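Brundex nimmt Käsekuchen mit Essiggurke vorerst aus dem Sortiment

Pletmont, 25. Juni 2018

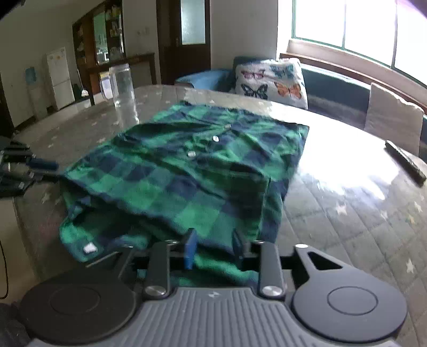

Grün-dunkelblau kariertes Hemd auf einer Tischplatte

Der Lebensmittelhersteller Brundex stellt die Auslieferung seines Käsekuchens mit Essiggurke bis auf Weiteres ein. Wie das Unternehmen mitteilte, sind alle 16 Filialen der Handelskette Burnwood betroffen, in denen das Produkt seit Januar geführt wurde. Die bereits ausgelieferte Ware darf bis zum Ablauf der Mindesthaltbarkeit verkauft werden. Gesundheitliche Bedenken bestehen nach Angaben des Herstellers nicht.

Vorausgegangen war eine lebhafte Diskussion in den sozialen Netzwerken. Unter einem Beitrag der Burnwood-Filiale in Pletmont waren innerhalb von drei Tagen 588 Kommentare eingegangen, die überwiegend ablehnend ausfielen. Kritisiert wurde vor allem die Verbindung von süßer Quarkmasse und Dillaufguss. Mehrere Nutzer beanstandeten zudem, dass die Gurke auf der Vorderseite der Verpackung nicht genannt werde. Der Hersteller verweist hierzu auf die vollständige Zutatenliste auf der Rückseite.

Bei einer Verkostung in Han, an der im Januar rund 76 Personen teilgenommen hatten, war das Erzeugnis noch mehrheitlich positiv bewertet worden. Brundex kündigte an, die Rezeptur zu überarbeiten und die Verpackung neu zu gestalten. Ein Termin für die Wiederaufnahme des Verkaufs steht nicht fest. Kunden, die das Produkt zurückgeben möchten, erhalten den Kaufpreis gegen Vorlage des Kassenbons in jeder Burnwood-Filiale erstattet.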